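# Kulovard tower refurb notes

Working notes and file layout for the desktop towers we strip, clean and put back together for reuse. Kept by Mojtaba Safavi and Brian Mollel.

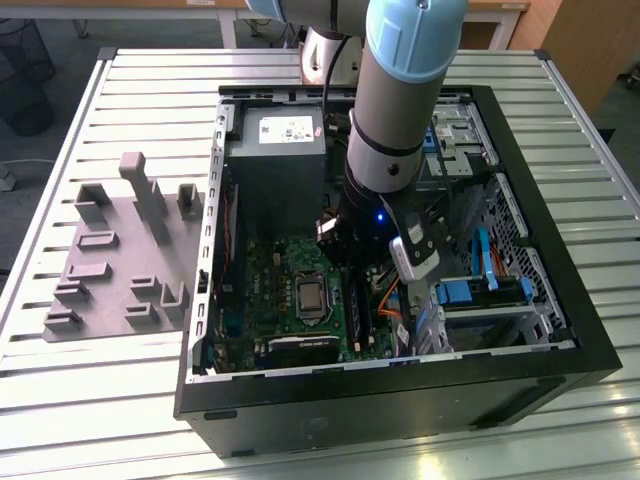

*Tower on its side with the panel off: power supply, motherboard and drive bays.*

## What this folder covers

The notes apply to the black desktop towers in the Kulovard batch. They do not cover the slim desktops or the all-in-ones, which have their own folder (`treditz/`) and a different set of screws.

Each tower gets one text file. The files are short. They record what was in the case when it was opened, what was taken out, what went back in, and where the machine is now on the shelf. There are 992 entries in the parts list and most of them are memory sticks and cables.

## Folder layout

```
kulovard/
 README.md
 parts.csv
 towers/
 intake/
 stripped/
 rebuilt/
 labels/
 old-notes/
```

- `parts.csv` – one line per removed part
- `towers/intake/` – opened and looked over, nothing taken out yet
- `towers/stripped/` – drives and cards out, board may still be in
- `towers/rebuilt/` – back together, waiting for a start-up check
- `labels/` – print sheets for the bin labels
- `old-notes/` – Brian's notes from before the spreadsheet, left as they were

Move the tower's text file when the tower moves. Don't copy it. We had the same machine in two folders for most of May.

## Columns in parts.csv

| Column | Meaning |
|---|---|
| `tower` | Tag number on the back of the case |
| `part` | Short name, see the list below |
| `slot` | Where it came from, if it matters |
| `state` | `ok`, `check` or `scrap` |
| `bin` | Bin on the Kirui rack |
| `who` | Initials |

Use these part names and no others: `psu`, `board`, `cpu`, `ram`, `gpu`, `hdd`, `ssd`, `caddy`, `cage`, `fan`, `sata`, `front-cable`, `misc`. Older rows say "disk" for both kinds of drive. Mojtaba is working through them.

## Opening a tower

1. Switch off at the wall, pull the power cord, then hold the front button down for 5 seconds.
2. Lay the tower on its side with the removable panel facing up.
3. Take the panel off and put its screws in the tray with the tag number.
4. Copy the details from the power supply label into the text file.
5. Note any loose cables before moving them.

Cases with a cracked front go straight to `scrap` once the insides are out. Scratches are fine.

## Drives and caddies

Unplug the data cable at the drive end first and leave the board end alone until the drive is out. SATA cables come in several colors, and the color says nothing about which port they belong to. Write down the port.

The plastic caddies stay with the tower even when the drive goes. Replacements are hard to get and the ones from Gurnent are slightly too wide – they go in, but they don't come out again without a fight. If a caddy has a broken tab, mark it `check` and put it in bin 2.

Drives are never marked `ok` at this stage. They all go down as `check` until they have been wiped and tested. The wiping log is separate and isn't kept here.

## Memory and cards

Release both ends of a memory stick where there are two latches. Some boards only have one. Keep matched sticks together with a paper band, not a rubber band (they go sticky in the bins).

Graphics cards: undo the bracket screw, then the slot latch, then lift straight up. Write the card's model on the bag as well as in the file. Cards without a readable model number get `misc` and a note.

The processor stays in its socket unless the board is being scrapped. If it does come out, close the retention bracket again over the plastic cover.

## Power supplies

Do not open them. A supply with a missing or unreadable label is `scrap`, even if it runs. Tie the leads in one bundle before it goes on the rack.

## Cleaning

Soft brush first, then air in short bursts. Hold the fan blades still while you do it. Drive cages and metal grilles can be wiped with a damp cloth once they are out of the case, and need to be dry before they go back in.

## Known gaps

- Rows 1 to 800 of `parts.csv` have no `slot` value. That column was added later.
- A few tags were reused. The second machine has a `b` after its number.
- Fan sizes were not recorded at first.
- `old-notes/` mentions a rack that no longer exists. Ignore the bin numbers there.

## Changes

Send corrections to Brian, or edit the file and put your initials in `who`. The shelf check is on Monday, and the text files should match the shelves before then.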